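30 Nov 2018

Dentist in Sirneck this morning, the Iyengar practice, for the check-up I put off in September. Teeth fine, gums "a bit puffy at the back", which is what they say every time. Then the sales pitch. The hygienist wanted me on a Pokeo water flosser, £285, and there happened to be a stack of them by the till. The leaflet says it was tested on 2,000 people. It doesn't say who by, or what the people were using before. I asked and got a second leaflet.

I said I'd think about it and bought the little brushes for 50p off instead. They bend if you look at them wrong.

Also told to go easy on fruit between meals because of the acid. Last year it was dried fruit, and before that fizzy water. I'll believe it when two of them agree.

Bus back to Vinton was late. Gums sore from all the poking. Will do the brushes for a fortnight and see if I can tell any difference, which I doubt. 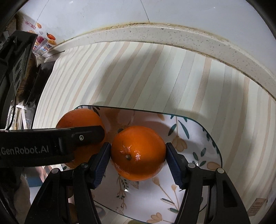
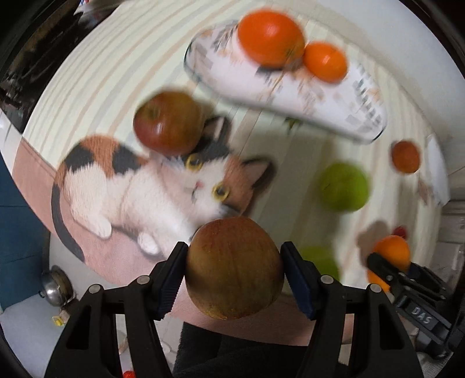 An orange, then an apple.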